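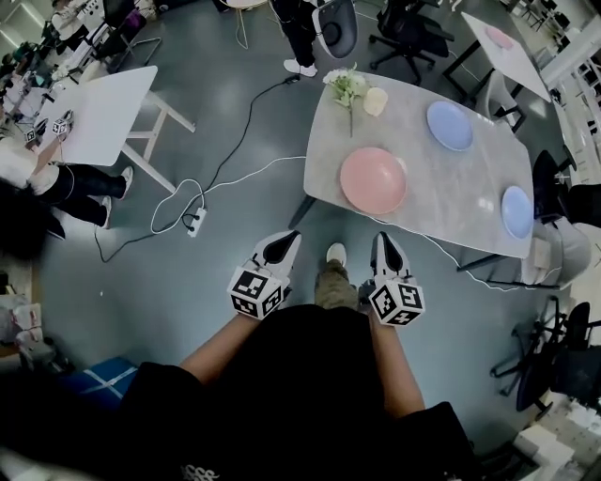 # Stinard Everyday Plates, in Salmon Pink and Light Blue

We've been selling plates for long enough to know that most people don't go looking for them until three have broken in the same month, and by then the set they loved is long gone from the shops. So when Dzifa Quansah drew up the Stinard plates for us, the first thing she asked for was that they be sold one at a time, forever if we can manage it, so that you can buy four now and two more when your sister's family starts coming on Sundays (they will, once there are plates).

There are two colors. The salmon pink is a warm, slightly dusty shade that took us a good deal of going back and forth, and the light blue is softer than the blue we used to carry, closer to a washed cotton shirt. They were made to be mixed! We like one pink to two blues on a small table, and they look especially nice on gray, whether that's stone, a marble pattern or a plain old tablecloth. A few white flowers with the leaves left on and you've set a table, as far as we're concerned.

## Sizes

- **Dinner plate**, salmon pink or light blue. The big one, with room for a roast dinner and a bit of a rim to hold on to.
- **Side plate**, 22 cm, salmon pink or light blue. Good for lunch, toast, cake, and for children who like their peas kept where they can see them.

Both sizes stack inside one another, and 13 side plates will fit in an ordinary kitchen cupboard with the shelf at its usual height. We tried it in Colm Horgan's kitchen, where the cupboards are on the mean side, and the door still shut.

## What they're made of

Glazed stoneware, fired at the Jorkach pottery and checked by hand before packing. The glaze goes all the way over the rim and underneath, apart from the ring the plate stands on, which is left bare and sanded smooth. If you're setting them on a polished tabletop, go ahead and lift them when you move them, the same as you would with any stoneware.

The color does vary a little from one firing to the next. Pink is the fussier of the two, and a plate bought this year may come out a touch deeper than one bought last year. We think that's rather lovely on a table, but if you'd like yours as close as possible, order them together and write "same batch please" in the notes box. Adom Ofori packs most of the orders and he will go through the shelves for you.

## Everyday use

Dishwasher and microwave are both fine. Please don't put them in the oven or over a flame. Knife marks, the gray pencil-looking kind, come off with a paste of baking soda and water and a soft cloth, and it's quite a satisfying job on a rainy afternoon. For tomato stains on the blue, soak overnight.

## Ordering

Plates are sold singly, and delivery is free on orders of six or more. Cafes and small guesthouses can write to Roswitha Zürcher, who looks after larger orders up to 200 plates; above that we need time for an extra firing, so do write early in the season.

If one arrives chipped, send us a photo and we'll put another in the mail. You don't need to send the first one back. Several customers have told us theirs now sit under a plant pot, and Nkrumah Essien has one by the shop door for keys.

Light blue side plates are back in stock this February. The salmon pink dinner plate is down to the last 57 until the next firing comes in.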